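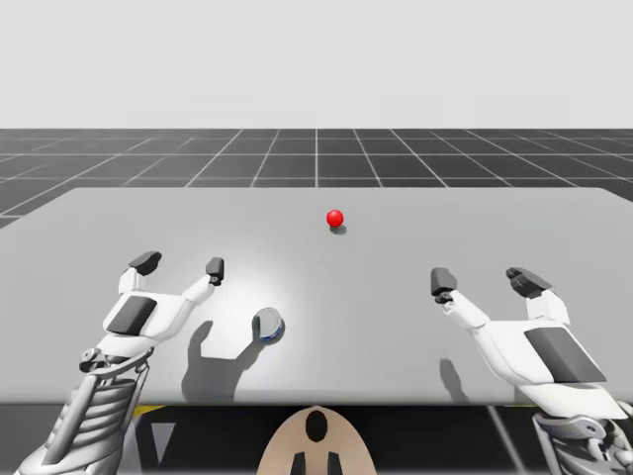
Una bola roja y un cilindro metálico sobre una mesa gris. Imagen generada por ordenador.

Preguntas frecuentes — Compañía de teatro Bindside

¿Dónde son las funciones?
Toda la temporada se hace en la sala Totura. El aforo es de 336 localidades, numeradas salvo las del anfiteatro.

¿Cuánto dura «Sandancombe»?
Casi tres horas, con un descanso. La obra es de Gebhard Mösli, que también dirige el montaje.

¿Puedo entrar si llego tarde?
Solo en el descanso. El personal de sala le indicará un asiento libre, que puede no ser el suyo.

¿Hay entradas reducidas?
Sí, para estudiantes, desempleados y mayores de 65 años. Cuestan 17 euros y se compran únicamente en taquilla, con el documento correspondiente.

¿Cómo cambio una entrada?
Escriba a taquilla con el número de pedido. Admitimos cambios de fecha hasta cuatro días antes de la función. No se devuelve el importe, salvo cancelación.

¿Es una obra apta para niños?
La recomendamos a partir de 14 años. Hay humo escénico y un disparo en el segundo acto.

¿Hay sobretítulos?
En las funciones de «Trummer», que se representa en alemán, sí. Desde las dos primeras filas se leen mal — mejor elegir de la cinco en adelante.

¿Aceptan textos de autores noveles?
Leemos manuscritos durante el mes de agosto. Envíe la obra completa en PDF, sin ilustraciones, y una sinopsis de una página.

¿Se pueden hacer fotos?
Durante los saludos, sin flash.

Última actualización: 2 de abril de 2019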